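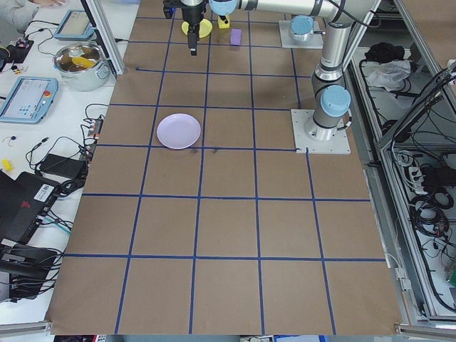

Fig. 4 – Bench cell, papered and taped, plate and blocks out.

4. Setting up the bench cell for a recording run

Applies to the Plandport cells and to Skokoldale. If you're on the old Shakya controller read section 7 first, the menus are different.

Before you start: section 3 (mounting and bolting down) must be signed off. Don't do this section with the arm live. Two people for steps 1 to 6, one is fine after that.

4.1 Surface and grid

1. Arm to park position. Power off at the controller, not just the pendant.
2. Wipe the table top. Any grit under the paper shows up as a bump and the fingers will find it.
3. Roll out the kraft paper, pull it flat from the base plate outwards. Small wrinkles at the near edge are OK. Wrinkles inside the reach area are not – lift and redo.
4. Tape the long strips first, then the cross strips. Dark blue tape, the narrow roll. Don't stretch it as it goes down, it creeps back overnight.
5. Press every crossing down with a thumb.
6. Check the grid against the site sheet. Squares do not need to be perfect but they must not change part way through a set.

Note – the grid is for people, for putting things back where the sheet says. The controller does not read it. Do not use it to check calibration, use the pins (section 5).

Note – marks and smudges on the paper: leave them until the end of the set, then change the whole sheet. No patching. A patch has an edge.

4.2 Edges, cables, bench

7. Walk the full reach of the arm with your eyes, then again in slow mode (250 mm/s or less) with one hand on the enable switch. Anything it can touch gets moved.
8. Arm cable: slack at every joint, no loop hanging below the wrist. Tie points are in section 3.
9. Power strips off the taped area. Strip by the paper's edge is allowed if the cable runs away from the arm. Spare plugs out.
10. Side bench is for pendants, laptop and props waiting their turn. No drinks. No cooking pots balanced on cables.
11. Pendant face up, stop button clear, nothing laid over it. Two pendants on the bench = label which one is live. People have pressed the wrong one.

CAUTION. Hands and sleeves stay off the table and out of reach of the arm whenever the drives are on. That includes "just nudging" a block. Stop, nudge, step back, restart. If you need to get to something at the back of the bench, go round.

CAUTION. The emergency stop cuts the drives. It does not open the gripper. Whatever is held stays held, and may drop when you reset. Keep fingers from under it.

4.3 Placing objects

12. Take objects from the list for that set only. Jultimell blocks and sponges are kept in the lidded box, anything else on the bench is not part of the run.
13. Place plates and discs first, small items after.
14. Keep small items clear of the tape. A block sitting on a strip rocks slightly and the grasp goes off to one side.
15. Leave a finger's width all round anything the gripper has to pick from the side.
16. Step back, call "clear", then start.
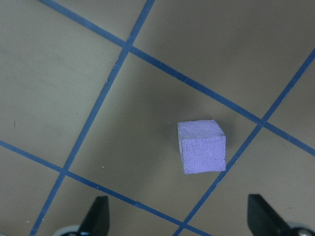
Wrist view check. Do this before every set and again after any bump, however small. Open the gripper fully and look at the wrist camera picture on the laptop. Both fingertips should be in view at the bottom with a wide gap between them, and the object should be above the gap, whole, no part hidden behind a finger. A lavender foam cube well over to one side of its square, near the tape, is fine as long as the sheet says so, and it'll sit a bit closer to the right finger in the picture, leave it. Soft shadow next to the block, also fine. Do not go moving lamps to get rid of it, the light has to stay the same for the whole set. What is not fine: one finger missing, block overlapped, picture tilted differently from the reference still. Any of those, stop and go to 4.5.

4.4 During the run

17. One operator on the pendant. That person does nothing else. No phone.
18. Reset objects by hand only with drives off (see caution above). Put them back to the square on the sheet, not to where you think they were.
19. Foam wears. Check for torn corners at each break. Small dents OK, missing chunks – swap the block and write it in the log.
20. Lifted tape: finish the current attempt, stop, press it down. If it lifts again replace the whole strip end to end.
21. Write down every stop, including the ones you caused. "Nothing happend" is not a log entry.

Log limit is 3,000 attempts per file. Set the rollover at 2,820 so there's room for the repeats, otherwise the last ones are lost and you won't get a warning.

4.5 If the view or the grasp is wrong

Fingertips uneven in picture – check the finger screws first, hand tight plus a quarter turn. Then the mount.

Cube slides instead of lifting – fingers too high, or dust on the pads. Wipe pads with a dry cloth. No solvent on the pads.

Gripper touches paper – stop. Do not lower the speed and carry on. Redo table height in section 5, and check the paper for a tear before restarting.

Picture frozen – camera lead at the wrist end, nearly always. Drives off before you touch it.

4.6 Leaving the cell

22. Arm to park, gripper open and empty.
23. Drives off, then controller, then strips. In that order.
24. Objects back in thier box, pendants on the hooks.
25. Initial the sheet. Time out as well as time in.

Next: section 5, Table height and pins.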